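Explore Notifications Messages Lists Bookmarks Profile

Threads > Kyriaki Stefanou > Chargers and the desk, all posts

Search posts Clear Advanced search

Kyriaki Stefanou
March 5, 2021

Today I have finally taken everything off my desk, and I want to write down what I learned about chargers and power strips. It will be a long thread. Please be patient with my English, I write slowly and I check the words.

Background: I moved to this flat in May. The desk came from the previous tenant and the cables simply grew under it. For a long time I did not look there. I put my feet there, and that was enough.

This week my phone began to charge very slowly. I thought the battery was getting old. My friend Llinos Morgan told me to try another charger before I spend any money. She is usually right in such matters, so I took out all the chargers I own and put them in a line on the floor.

Most of them are white. This is the first problem. When you have several white blocks of almost the same size, and the printing on them is pale grey and very small, you must carry each one to the window to read it. I did this with my reading glasses on and also with a torch.

The printing I wanted to find is the line which says "output". It gives volts and amps. If you multiply them, you get watts. My oldest charger gives 5 V and 1 A, so it is 5 watts only. It is good for a small lamp or for earphones. For a modern phone it is a long night.

This was the charger I was using for the phone! The better one was giving its power to the bicycle light. I can't say when I exchanged them.

The charger I now keep for the desk has both kinds of socket, one USB-A and one USB-C below it. I like this kind very much. The old cables still have a place to go, and the new ones also.
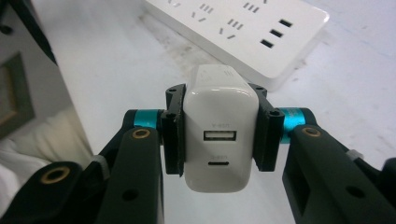
With two sockets there is one thing to know. On many such chargers, when both sockets are busy, they share the power. So if the phone is in a hurry, I leave it alone in the charger and the earphones can wait. I read this in the leaflet, which I had kept, to my own surprise, in the drawer with the batteries.

Now the power strip. Mine is from Cluller and it is not a bad one, but the places are very close together. If a charger is wide, it covers the next place and you lose it. I tried to turn them, to move them, to put the wide ones at the ends. It was like seating relatives at a wedding.

What worked: the wide ones at the two ends, the narrow ones between, and the lamp plug nearest to the switch. I have bought nothing new for this. I only changed the order.

Please look also at the maximum load of your strip. It is written on the underside, usually. For mine it is 3110 watts. Phone chargers are nothing for it. A heater is another story – I had a small heater on the same strip all winter, and I am not proud. The heater now goes directly in the wall.

While everything was unplugged I cleaned. A dry cloth for the strip, a dry soft brush for the sockets of the chargers. No water, no spray. There was so much dust behind the desk that I had to empty the brush two times.

For the labels I used paper tape from Tzanetos, the stationery shop near the tram stop. I write the watts in big numbers on the side of each charger: 5, 18, 30. The number must be on the side and never on the front, or the tape may cover a socket. The 30 is for the laptop and I don't lend it.

The cables have tape too, close to the end which goes in the charger. I bought a pack of cable clips, Flenum is the name on the bag, and they stick quite well to the back of the desk. On painted wall they fell in one night, so don't try there.

Two chargers I will not keep. One is cracked along the side and the other makes a thin whistling noise. They go to the box for small electrical things in the Zarnetitz recycling centre. Please don't put such things in the kitchen bin.

A reader asks me if it is a good idea to unplug the chargers at night. An idle charger takes very little, but I switch off the strip when I leave for the weekend, because I sleep better so.

Llinos asks if the phone is charging faster now. Yes. I plugged it in before lunch, and when I had washed the plates it was nearly full. The bicycle light takes longer, but it has all night.

Next I must do the drawer with the batteries. I opened it for the leaflet and closed it again quickly.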